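ピッキング実習セル 機材購入計画の中間報告(購買班) 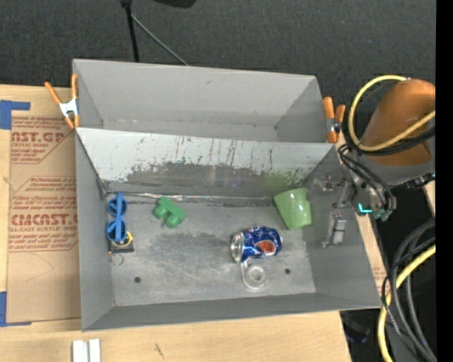 最終更新:2023年8月

購買班の担当は、来年度のセルに何を買い、何を買わないかを決めることである。班員はペロン(Isabelle Perron)とテイシェイラ(Cleiton Teixeira)。3月の予算案は業者の見積もりをほぼそのまま写したもので、今回は全面的に書き直した。

1. ビン
Cloutierの専用ビンは1台2,637ユーロ。カタログには「高耐久」とあるが、試験条件の記載がなく、問い合わせへの返事は寸法図だけだった。現用の灰色のビンは仕切りの斜面の下側が広く削れ、床面にも擦れ跡がある。同じように使えば新品の表面も傷むはずで、高い箱を買えば済むという説明には納得していない。班の案は、本体を据え置き、斜面に交換式の板を貼る方法である。板の候補はキャストアクリルだが、金属の指先が当たったときの割れは未確認。見積もりを取る前に端材で試す。

2. 固定具
今はオレンジ色の柄のばねクランプで左右を留めている。Sestowの位置決め治具は確かに見栄えがよい。ただし提案書の「再現性の向上」には数値が一つもない。クランプで何ミリずれるのかを我々も測っていないので、比較のしようがない。測定が済むまで保留とする。

3. 対象物
Tutoraの標準物体セットは50点入りで、うち透明な物は8点。缶やカップ、ブロック、透明なテープカッターなら身近なもので足りる。セットの利点は他校と結果を比べられることだが、比較の予定は今のところない。購入しない。

4. グリッパと保守契約
最も意見が割れた項目。Gravikの年間保守は予算のほぼ11%を占める。ペロンは停止時の損失を考えて加入を主張し、テイシェイラは消耗品が対象外である点を問題にした。契約書を読み直すと、指先もホースもケーブルも対象外だった。壊れそうな箇所がことごとく外れている契約に払う理由を、筆者はまだ見つけられない。予備の指先を一組買う案と並べ、次回の打ち合わせで決める。

5. 残っている作業
・アクリル端材の衝撃試験(担当:テイシェイラ)
・クランプ固定時のずれの測定
・Gravikへ、対象外部品の単価表を請求(担当:ペロン)
・送料と関税の確認。3月の案ではどちらも抜けていた

合計額は載せない。保留の項目を仮の値で埋めると、その数字だけが独り歩きする。3月がそうだった。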